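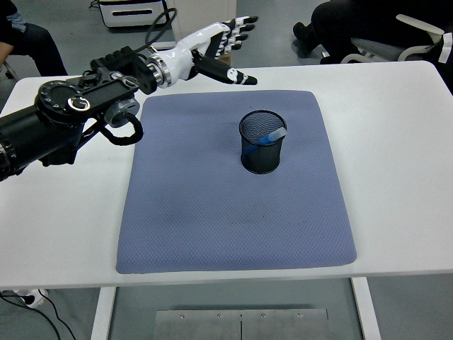 5 September 2026

Headphone bench, second round on the Jotville closed-backs. Oluf Ragnarsson brought back the pair from the Unen booth with the complaint that the left side drops out when the DJ turns his head. Checked the cable first. Swapped in the spare coiled one from the drawer and the dropout stayed, so the fault is in the headband wire or the left cup.

Opened the left cup. Pad comes off with a quarter turn, then 4 screws, and one was already stripped. Solder joint on the ground side was dull and lifted when I pushed it with a pick. Reflowed it and put a little more slack in the lead before closing up. Played a 101 Hz tone for almost 19 minutes while working the swivel by hand. No dropout. Right side got the same slack while I was at it.

Pads: the velour on this pair is worn flat at the front edge. Tried the Irkero replacements. They fit over the lip but sit a bit proud, and the bass thins out unless you press the cups in. Mireille Carré listened and heard the same thing. She prefers the old pads even in their state. I would keep the Irkero ones for talkback use only, where it doesn't matter much.

Impedance reads 32 ohms on both sides after the repair. Before it, left was jumping all over the place, so I didn't write a figure down.

Clamp force is still too high for a long set. We bent the band out a little in May and it has crept back. Not doing that again on this pair, the plastic near the slider has gone white. Better to order a new band when the next parts list goes to Hamdy.

To do:
Replace the stripped screw (used one from the dead pair for now, head doesn't match).
Ask Oluf if the Unen people coil the cable around the cups when they pack up. The strain relief looks like it.
Run the sweep again with the old pads on and save it next to the Irkero one — last time I overwrote the file.
Label the spare coiled cable. It is good, keep it out of the scrap box.

Pair goes back to Unen with the old pads. The second pair has a buzz on the right at high level, not opened yet.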